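### 4.3 Demonstration at the open day

The system described in Sections 2 and 3 was shown to visitors during the Palola open day. The demonstration differed from the laboratory trials in two respects. The working area could be seen from three sides, and the order in which computer cases were presented was chosen by visitors and not by the operators. Both changes were made on purpose, as we wished to learn how far the planner depends on a fixed order of work.

**Layout.** The arm was bolted to a bench behind a clear screen 400 mm from the nearest standing place. A case was laid on its side within the reach of the arm, with the side cover already taken off by hand. Cover removal is outside the scope of this paper and has been treated elsewhere by the Undel group. The wrist camera was the only sensor used for locating parts. The fixed overhead camera of Section 3.1 was left in place but its output was not passed to the planner; it was recorded for later comparison only.

**Procedure.** Each run began with the arm at a set height above the case. The operator started the run from the console and took no further part unless a stop was called. The software then carried out the following steps:

1. capture a view from the wrist camera and correct it for lens distortion;
2. divide the view into candidate parts, using the model trained on the Mudaliar set;
3. rank the candidates by expected ease of grasp;
4. move to the first candidate, closing the distance in short steps and taking a new view after each;
5. close the fingers, lift by a small amount and check the finger gap.

A run was ended after the fifth step whatever the outcome. We did not attempt a full strip-down in front of visitors. The time needed is too long for a group to stand and watch, and the later stages call for a change of tool, which in the present design is done by hand.

**Settings.** The step length and closing speed were reduced from the values in Table 2. The control loop was held at 1000 Hz, as in the laboratory, and the limit on approach force was lowered. The model was not retrained for the day. It had been trained on 2326 labelled views, all taken under the laboratory lamps, and nearly 1000 of these show cases of a single make. This bias is discussed further in Section 5.

**Lighting.** The hall has a glazed roof, and the light on the bench changed as cloud passed over. Bare sheet metal gave the most trouble. Where a panel is ridged, the bright and dark bands produce strong parallel edges, and the segmentation step tends to break the panel into several narrow candidates. Figure 4 gives a view of the kind in question. The ribbed metal panel fills much of the upper left, while the molded inner wall, which is dark and matt, has few edges apart from its recesses and the bracket fittings. The blue plastic parts of the drive bay bracket stand out well by colour. The perforated grilles at the power supply and the lower rear wall form a third type of surface, with a fine regular texture that the model in most cases joins into one region.

A second matter is the shadow of the gripper. As the fingers come close to the case, their shadow lies over the area in which the part is to be found. The mask used in Section 3.2 removes the gripper body from the view but leaves the shadow in. We tried a wider mask during the morning and went back to the original one, as the wider mask also hid parts near the fingertips. 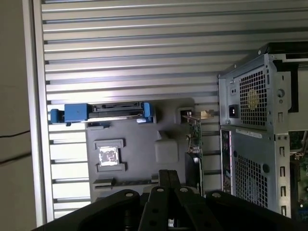
Palola, February 14, 2018

**Figure 4.** Wrist camera view of an open tower case lying on its side. The gripper fingers enter from below and point towards the grey inner panel; the power supply is at upper right.

**Questions from visitors.** Jacinto Zamudio kept a written record of the questions put to the operators. Most concerned safety and the value of the recovered parts. Several visitors with experience of manual dismantling asked why the arm did not start with the cables — in their own work these are cleared first. The ranking step takes no account of cables at present, and a part that is still connected may be ranked above one that is free. A check for attached cables has since been added to the Prukdale branch of the software, and was under test in December.

**Limits of the demonstration.** The runs reported in this section should not be pooled with those of Section 4.2. The cases were not drawn at random, the settings differed, and visitors were free to ask for a run to be repeated. We use the material only to identify faults in the segmentation and ranking steps. Grasp results under controlled light are given in Section 4.4.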